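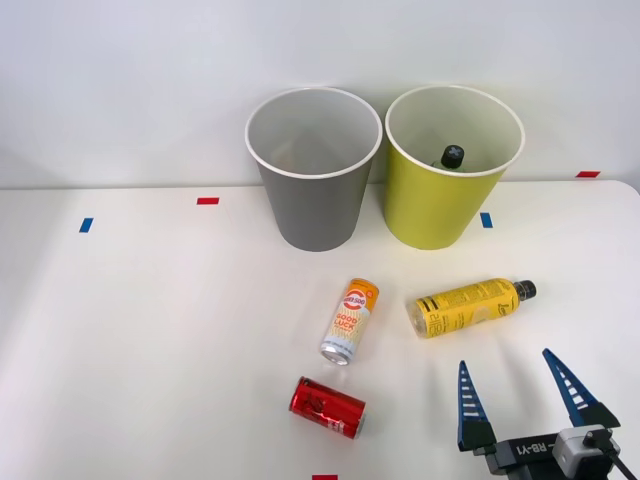 Tusholm Papierkorb von Windix

Art.-Nr. 403-68
Lieferbar in Grau und Gelbgrün

Ein Papierkorb muss im Leben wenig können. Er steht herum, nimmt entgegen und schweigt. Erstaunlich viele Modelle scheitern schon am ersten Punkt: Sie kippen, sobald jemand eine Zeitung hineinwirft, oder wandern beim Staubsaugen quer durchs Zimmer. Der Tusholm bleibt, wo man ihn hinstellt. Mehr Ehrgeiz hat er nicht.

Entworfen hat ihn Shih-chieh Tang, der vorher jahrelang Lampenschirme gezeichnet hat, und ein bisschen sieht man das. Die Wandung läuft nach unten leicht zu, oben ist der Rand nach außen gerollt. Wer den Korb einmal mit vollen Händen und dem kleinen Finger durch den Flur getragen hat, wird diesen Rand zu schätzen wissen. Innen ist er hell, damit man den versehentlich weggeworfenen Kassenzettel wiederfindet. Den für die Waschmaschine, mit der Garantie.

Material und Verarbeitung
Gewickelte Graupappe mit 68 Prozent Altpapieranteil, außen durchgefärbter Bezug, innen weiß kaschiert. Der Boden ist doppelt gelegt und verleimt. Die Beschichtung von Vutiten hält Staub und Bleistiftspäne ab, Teebeutel hingegen nur mit sichtbarem Widerwillen. Für Küchenabfälle gibt es Eimer, und die sind auch nicht beleidigt.

Technische Angaben
Höhe: 400 mm
Form: rund, konisch
Gewicht: angenehm
Deckel: keiner, auch nicht auf Anfrage
Verpackungseinheit: einzeln oder im Stapel zu 4 Stück

Pflege
Mit einem trockenen Tuch abwischen. Ein leicht feuchtes geht auch. Die Spülmaschine geht genau einmal. Flecken auf dem Bezug lassen sich mit einem weißen Radiergummi behandeln, bei Rotwein empfehlen wir, die betreffende Seite zur Wand zu drehen.

Zu den Farben
Grau passt zu allem und wird deshalb am häufigsten bestellt. Das Gelbgrün hieß im Entwurf noch »Chiu«, und unter diesem Namen führt es ein Teil unserer Händler bis heute. Gemeint ist dieselbe Farbe. Zwischen zwei Lieferungen kann der Ton leicht abweichen, wer einen ganzen Stapel braucht, bestellt ihn am besten auf einmal.

Versand
Wir verschicken ineinandergestapelt und mit Zwischenlagen aus Seidenpapier. Dieses lässt sich nach dem Auspacken gleich seiner Bestimmung zuführen. Gelbgrün ist ab Juni wieder in größeren Mengen am Lager, Grau sofort. Rückgabe ungebraucht und bitte leer.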